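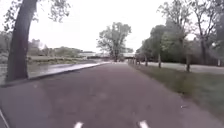
4.2 Path width and where people walk

Posted in: Papers & Drafts > Walking and Cycling
November - by the Atbridge footways group

As set out in section 3, we asked people at both sites how they pick a line when the path is wide enough to give them a choice. Tistmont first, then Prilden. 261 usable replies from Tistmont, 597 from Prilden. The Prilden sheet went out with the parish newsletter, hence the gap, and the two should not be pooled (we tried, it hides everything of interest).

Main result. On narrow stretches people keep left, more or less, and say so. Once the path goes beyond 4 metres the habit goes. Most replies from Tistmont gave "the middle" as the usual line, with a drift to the edge only when a bike comes up behind. Prilden much less clear. Older walkers there kept to the verge whatever the width, and several wrote in the margin that they like to have grass to step on to.

Surface matters more than we expected. Where a path had been widened in a second material, people treated the join as a kind of lane line, even with no paint and no signs. Fig. 5 plots the reported line against the distance from the join. The dip is plain for Tistmont and weak for Prilden, were the newer strip has weathered to nearly the same shade as the old.

[Fig. 5. Reported walking line, by distance from the surface join. Tistmont solid, Prilden dashed. Replies with no line marked left out.]

Two cautions. Reported line is not the walked line - people are poor at recalling where their feet go, and the Ateş survey we borrowed the wording from had the same trouble. Also the Prilden form had a printing fault on page 2, so the question on dogs is lost for that site. Dog owners at Tistmont walk closer to the edge. No idea if that holds elsewhere.

Groups. Pairs take up the middle and stay there. Threes split for oncoming walkers, and the one who drops back is nearly always on the grass side. Buggies follow the smoother surface wherever it goes, even when it takes them onto the side they say they avoid. We come back to buggies in 4.3, along with wheelchairs, where the numbers are small but the comments are long and very useful.

Width alone is a poor guide to comfort, then. A council planning to widen should ask what the join will look like in ten years, and wich side the grass is on.

Comments

pathfinder_jo: Did you ask about runners? They go straight down the middle round our way and expect everyone else to shift.

Atbridge footways: Yes, in 4.4. Short answer, much the same at Tistmont.

m_whitlow: Fig. 5 axis, is that metres or paces? The draft I printed says both.

Atbridge footways: Metres. Will fix.

oldtowpath: I filled in the Prilden one. Page 2 was upside down on mine as well.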